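July, a little after 8 in the evening

Sat down with iced coffee (too late in the day for it, I know, I'll be up till one) because I want to get the block business written down before I forget which tray was which. It's been one of those slow, picky days where the only thing I've got to show for myself is some sorted plastic, and I'm weirdly pleased with it.

So, the big tub from the Grulincombe rummage sale. The tag said 1,000 pieces, which I never believed for a second, and it cost me 5 dollars, which I handed over before I'd even looked inside. It had everything in it! Chunky bricks in every color, a plastic giraffe leg, crayon ends, a hair clip, half a jigsaw, and batteries. Loose batteries, rolling around with toys meant for toddlers. I've been nagging myself about those ever since the tub came home, and today was the day.

I did the colors first, ages ago now, back when it was still cool enough to sit on the porch. Red and green went quickly. Orange I kept putting off, mostly because the orange ones are all such different shapes and I can never decide what belongs with what. Anyway, orange went in the blue tray, the shallow one, and the green box went right up against it for the batteries.
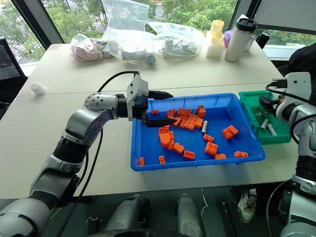 Why keep the batteries away from the blocks?
Small kids put everything in their mouths, and old batteries can leak. They get their own box, out of reach, until they can go to a drop-off.

I'm fussy about that last part now. I used to have a kitchen drawer with dead ones and good ones all mixed together, and every time the flashlight quit I'd stand there trying them two at a time and muttering. Never again. If I can't remember buying it, it goes in the box for the recycling bin at the Killora store, and that's that.

The thing with a light-colored battery in a pile of bright orange is that you'd think it would jump right out at you. Sometimes it does! And sometimes it's tucked down next to a brick and you look straight past it and start feeling proud of yourself way too early. My system is to spread everything out flat, and no digging. Digging just buries things again. I learned that with buttons, years ago, when I tried to find one particular green one by stirring.
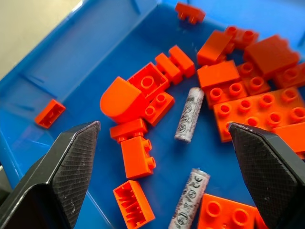 I'd meant to give the whole tub away by now. The play corner at the library on Rurkel Street takes blocks if they're clean and all there, and they've asked for the big chunky kind in particular, the ones that little hands can get a grip on. But "clean" is doing a lot of work in that sentence. Some of the bricks from the bottom of the tub had a sort of gray fuzz down inside them, in the hollow part, and a cloth won't reach it. An old toothbrush will. I did a few of the red ones at the sink last week and it's strangely soothing, though my back had opinions afterward.

The big white table is so much better for this than the floor. You can spread out, there's nothing to kneel on, and with the trees all green outside the window it's a nice place to waste an afternoon. I don't know why I did the yellows on the rug. I was still finding them with my bare feet days later.

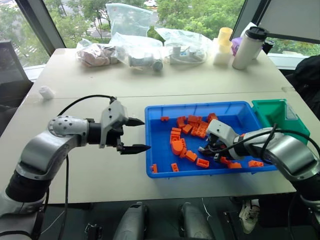

What's the easiest way to wash a lot of plastic blocks?
Warm water with a squirt of dish soap, a short soak, and a soft brush for the hollow side. Rinse them, then let them dry on a towel with the studs facing up so the water drains out.

Supper got in the way at that point (leftover noodles, eaten standing up, nothing to report). I also spent far too long looking for the De Bruijn bag, the big canvas one with the good zipper, which I'd wanted for carrying everything over to the library. It was on the hook behind the coats. I must have walked by it 60 times.

The round-topped orange one is my favorite, by the way. It looks like a little bridge or a mouse door, depending on my mood, and I may keep it back for the windowsill. Is that stealing from a library? I'll put in the spare box of crayons to make up for it.
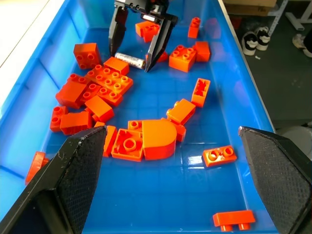
The flat plates I want to bag separately, so they don't end up sliding under everything else. They make the best floors for a house, and a kid shouldn't have to empty out the whole bag to get at one. The tall ones can go in loose. I've got zip bags left over from the jigsaw clear-out, a bit wrinkled but fine.

Still to do: the blue bricks, which I haven't even looked at, and one more slow pass through the orange with my glasses on. I also need to call the library and ask what time they like things dropped off. And buy dish soap, I used the last of it on the reds.

Coffee's gone watery. Going to go shut the porch windows before the bugs get in.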